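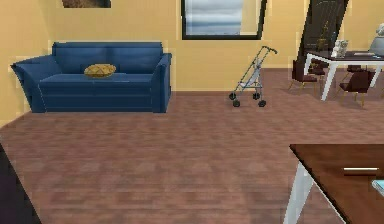
From: Kilian Mösli
To: marikar-travelers list
Date: June 16, 2024
Subject: Re: [marikar] Remava in July, where to stay?

Hi Thitima, all

Quick one, ferry boards in a minute.

On June 14 Thitima Srisuk wrote:
> We have a week free in July and want to do the Marikar coast, two
> adults plus my mother who can't manage stairs. Is Remava still the
> best base or has it gotten too busy? Also is the Nudel guesthouse
> any good? Their website has not been updated in ages and they
> don't answer email. And can you get by without a car?

Remava is fine, busy on the harbor side, quiet once you're past the church. I'd still stay there over Nistach with your mom. Nistach is prettier but it's all steps down to the water and the bus drops you at the top.

Nudel: stayed in May. Clean, good breakfast, owner is Wiroj Ruangrit. Phone him, evenings best. Ask for ground floor at the back, there are only two of those and they go first. Front rooms get the delivery trucks at 7. Deposit was 50, cash, he writes you a reciept by hand.

Car: no. Bus 536 goes along the coast to Nistach and back, low floor, driver puts the ramp down if you wave. Last one back is early though, before dinner really, so either eat in Remava or get a taxi. Dont trust the timetable at the pier, it's the winter one. Right one is inside the post office.

Boat trips, I'd skip the big one. Kittipong Boonyarit does a small one round the point, goes when he has enough people, no stairs but there is a step down from the dock, maybe 7 inches, so have your mother look at it first. Morning is calmer.

Food - place next to the bakery, forget the name, green awning. Fish soup. Closed afternoons.

Nantana, you were there after me I think, is the beach walkway fixed yet? Was half dug up in May and no way round with a cane.

Boarding now, will check mail tonight if the hotel has wifi

Kilian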